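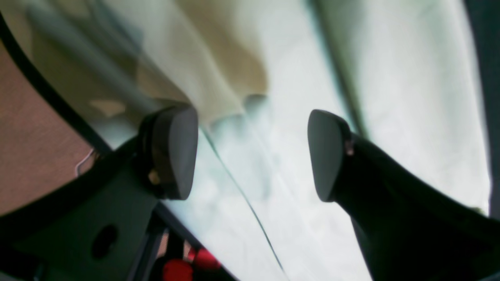 Working safely with a gripper and cloth on a home bench
Workshop tips, collected by Ineke Cuypers

These rules come from our shared workshop in Gulville, where we let a small arm practice with towels, pillowcases and old sheets. Noel Mercado wrote the first list on the back of a parts box. I have added what we learned later, and I put it in the order in which you will need it.

Before you switch on

Clear the bench of everything which is not part of the job. Scissors, pins and coffee cups go on the shelf, also when you think you will only need one minute. Cloth travels when it is pulled, and it takes small things along with it.

Look at the two pads. They should meet flat when the gripper closes. Push on each one with your thumb, with the power off, and feel if it moves. A pad that turns a little on its screw will pinch the cloth on one side only, and then you will blame the software for the whole evening.

Run your finger along the edges of the gripper. One burr is enough to pull a thread from a good sheet. We use 500 grit paper on metal parts, and then we wipe with a dry rag. No oil near the pads, please. It makes spots on the fabric that do not come out at 60 degrees either.

Check the wires. Open the arm to its widest position by hand and see that no wire becomes tight, and that no loop stands out so far that a fold can catch it. A loose loop gets a cable tie, cut short, with the sharp end turned away from the cloth.

Setting the limits

Use the lowest closing force that still holds the fabric. For a pillowcase we begin at setting 4 on the Plusodcombe controller, and we go up to 8 for a heavy bath towel. Write the number in the notebook together with the kind of cloth. Nathalie Peeters started this notebook and it has saved us many hours.

Speed is separate from force. Keep the arm at 300 millimeters per second or less when a person is standing at the bench. If you want to go faster, step back behind the tape line first and say it aloud.

The stop button must be where your free hand can reach it. Try it once at the beginning of every session, with the arm moving. A button which was good last Saturday is not a tested button.

During the work

One person gives commands. The other people may talk, but they do not touch the keyboard.

Never straighten the cloth while the fingers are open and the program is running. This is the rule which everybody breaks, me too. The gripper looks quiet between two steps and your hand goes there by itself. Press pause, wait for the light, then reach in.

Approach a crumpled sheet from above a fold and not from the flat part. A fold gives the pads something to take. On flat cloth they slide, or they press on the table under it, and this is bad for the table and for the pads.

Thin and pale fabrics are difficult for the camera. Change the lamp before you change the program. A lamp from the side makes shadows in the creases, and the camera finds the edges better. Dindo Dumlao puts a dark mat under white sheets and I now do the same.

No long sleeves, no scarf, no bracelet. Long hair is tied back. Visitors are welcome, behind the tape.

When the cloth is stuck

Stop the program. Switch off the motor power. Open the fingers by hand, slowly, and take the cloth out in the direction in which it went in. Do not pull it sideways. If a thread is around a screw, cut the thread and throw the towel in the rag box.

After the session

Park the arm low, with the gripper open. Brush the lint from the joints with a soft paintbrush, and look also behind the pads. Compressed air only blows the lint deeper.

Wash the practice cloths without softener. It makes them slippery and then your numbers in the notebook are not correct anymore.

Write down each fault, also the small ones, and sign it with your full name, because we have two Noels (Mercado and Mangubat). The notebook stays in the drawer under the vise.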